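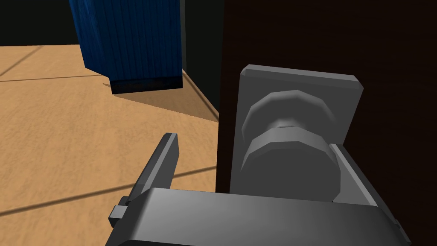

Can you teach a robot arm to open a door when your whole workshop is one spare bedroom? Sure you can, as long as you do most of the teaching on a computer and leave the real door alone until the arm has some manners.

I've spent my evenings since December on exactly that. The project is called Waaka, and it's a two-finger gripper on an arm I'm building at home, with a lot of help from the folks at Nindero, the shared workshop down by the old bus depot. The physical arm is maybe half done (the elbow is in pieces in a cookie tin right now). The simulated one works every night!

This week's news is that the practice log just passed 1482 tries at the knob. I set up the virtual room in Evano, the simulator most of us at the shop use, and gave it a dark door, a wood floor and a chunky gray knob with flat facets all over it. I kept the shapes simple on purpose. My laptop is old, and fancy curves make the fan scream.

Lining the fingers up on either side of the knob is the part I've fussed over most. If the wrist comes in a little crooked, one finger bumps the plate and the whole approach is spoiled. I now have the arm slow way down for the last 2 inches, and that fixed more than any clever code I wrote. Each try gets 30 seconds before the program calls it a miss and starts over.

I also gave it some time away from the knob, with the fingers open and nothing to grab, so I could look at how the gripper sits next to a plain pale surface with a bit of marbling in it. Boring stuff to watch, I know, but I caught a mistake in my finger spacing that way and had to redo a whole evening's settings.

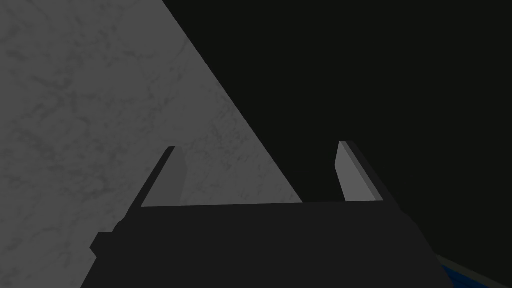

One reader of my last update wrote in to ask why I don't just buy a lever handle and skip the twisting altogether, and said their own arm at home opens a lever door with a single finger. Fair point! Every door in my house has a round knob, though, and I'm stubborn.

Next up is the real thing. Nultent makes the small motors I'm using, and the last pair should get here in time for the open bench night at Nindero, where we've got a scrap door screwed to a frame. Doors (ha) open at 7 p.m., there's room for 10 people around the bench, and if you have a spare elbow bearing, please bring it along.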